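# Cable Handling, Two-Arm Bench

Tidying cords is a chore most people finish in under a minute and most machines still can't finish at all. The Biltia bench at Husow has been working on it through March, with Luzius Schnyder running the arms and Nana Tsikata keeping the log. The target is modest: pick up one loose cord, straighten it, coil it, set it down. A rigid part keeps its shape when gripped. A cord changes shape everywhere else when you move one point of it, and the planner has to start over.

Current limits are 2 arms, one cord per attempt, and a cutoff of 80 seconds. Of 235 logged attempts, some 50 ended in a coil that stayed closed when released.

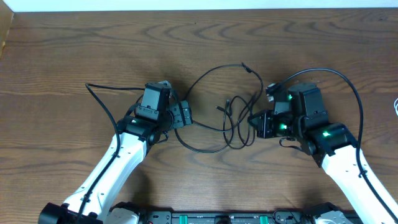

Both grippers over the wood, with black cable between them. Crossings in thin black cord are hard to sort into over and under. 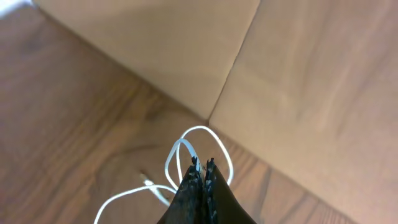
White cable at the fingertips. The two fingers are close together, with a thin gap down their length.

Most failures fall into the first stage. The fingers close on two strands and the lift tightens the loop. Regrasping costs time, and the cutoff arrives before the second arm has a free end to hold. Slower closing helped a little. Softer fingertips are next, to be tested with the Pusell cord set.

Zacharias wrote in after the last log to say that a coil rate like that would not get a machine through one evening in an ordinary living room, where the cord is under a couch and plugged in at one end. The comment asks for attempts with one end fixed. Schnyder has added them to the April list, with the cutoff unchanged.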